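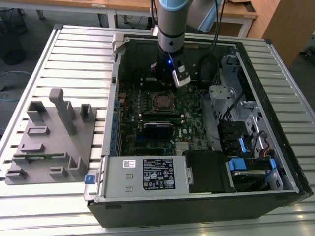 Munus policy reaches 600 trials

The Munus project, run by Jeminska with the Begović lab, has finished its first full round of tests on taking apart desktop computers. One arm with a parallel gripper works inside an open tower, and the policy was trained on 111 demonstrations recorded since February.

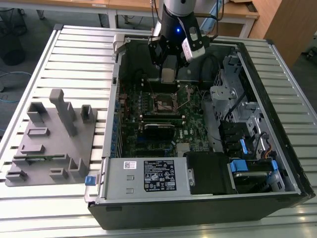

Memory modules remain the hardest part. The gripper has to come straight down between the slots, and a tilt of a few degrees was enough to fail a trial. Adding the wrist view to training cut failed grasps from 18 percent to 15 – less than the group had hoped for. Kostik will repeat the tests on a second case model next.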